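This site uses cookies to remember your reading settings. By staying on the page you accept them.

July, 6 in the morning

Slept badly again with the window open. The road crew on the Hayes side started before it was light, and the dog heard them before I did. Coffee, toast, then out to look at the tomatoes, which have done nothing for a week. The leaves on the two end plants are curling. I gave them the gray water from the kitchen and left it at that.

Drove to Cesville for the truck inspection. It passed, but they want the rear tires done before winter. The odometer says I put on 667 miles since the last oil change, and I would have guessed double that. I must be staying home more than I think. On the way back I stopped at the Foslow feed store for layer pellets and a bag of grit. Pellets have gone up again. The man at the counter blames the freight and I have no reason to doubt him. 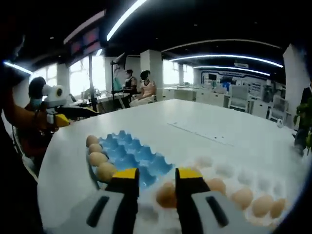 The creek is low enough to walk across at the bend without getting my boots wet. I went over to look at the far fence and found one post leaning, rotted at the ground. It can wait until the weather breaks. There were blackberries on that side, mostly red still. I ate the few ripe ones and they were sour.

Lunch was cold potatoes and an egg. Afterward I called Netlow regarding the phone line, which has been cutting out whenever the wind gets up. I was on hold for around 40 minutes. They will send somebody, no day given. I wrote down the name of the street twice for them and spelled it - they still had it wrong on the text they sent.
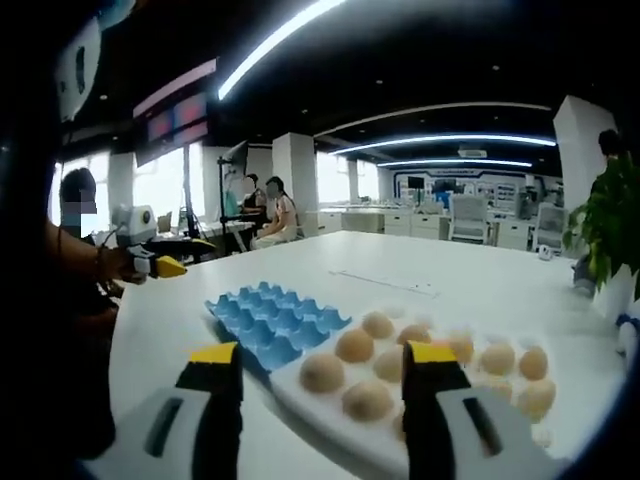

Page last changed: July, 9:40 pm

Too hot to do much in the afternoon. I read on the porch and fell asleep with the book on my chest. Woke up with a stiff neck and the sun on my feet. Moved the hose to the beans.

Clouds came up over the ridge at supper and I took the wash in, but it didn't rain. Omelet with the last of the chives. Paid the electric bill. Need to buy stamps, and look for the post hole digger - I think I lent it out in spring.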